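Running a lunch counter on bread and rice

The owner of Fandora, a lunch counter in Garrido, opened in February with 20 seats.

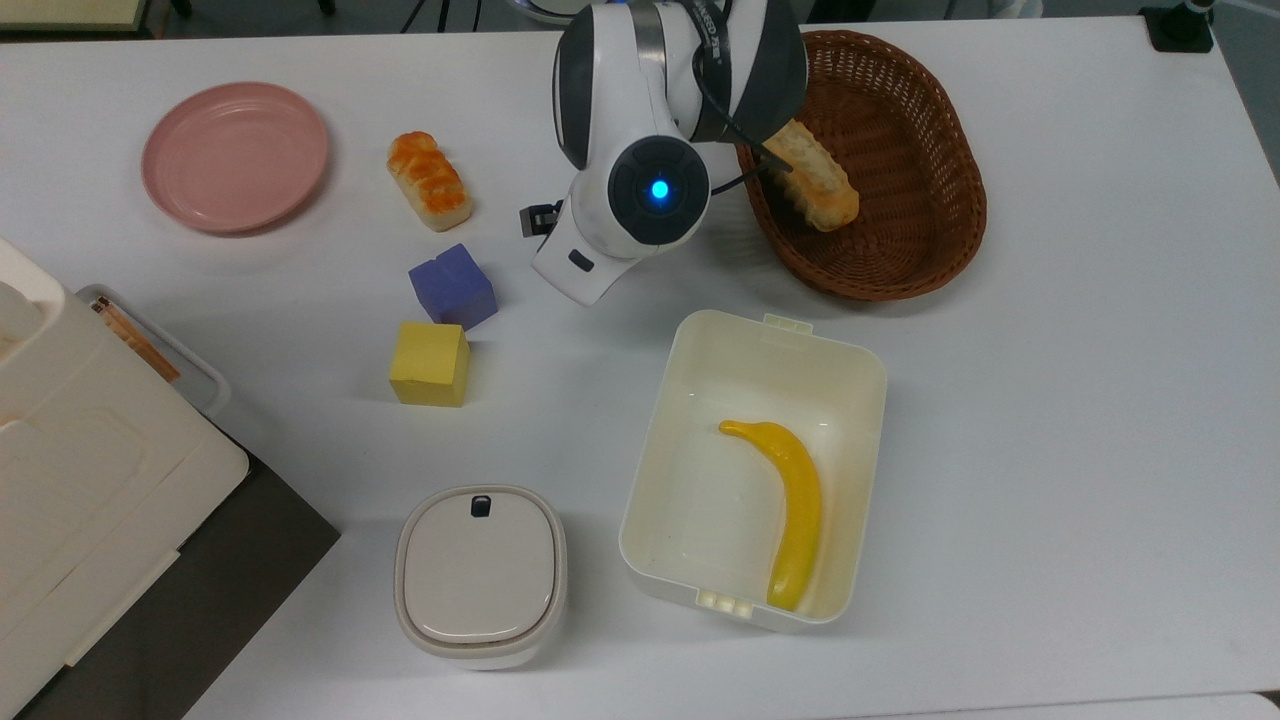 2 min read

"We bake at four," she said. "By noon we've sold almost 100 rolls."

Rice came later - a regular kept asking for sushi. 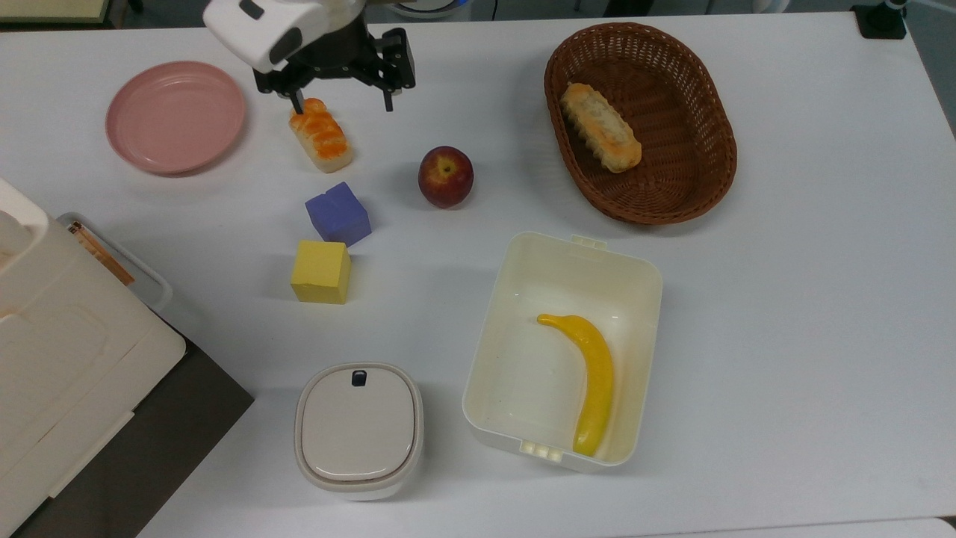 What it costs

Rent is the hard part. "I pay for the room before I pay myself," she said. She plans to stay open 30 minutes later this fall. 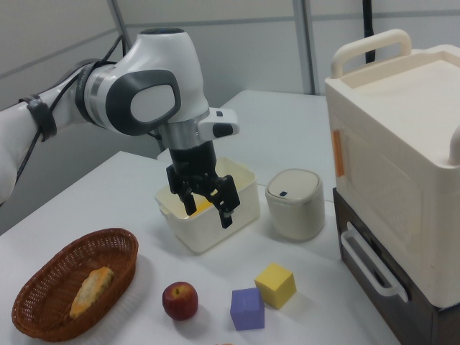

A white container on the tabletop.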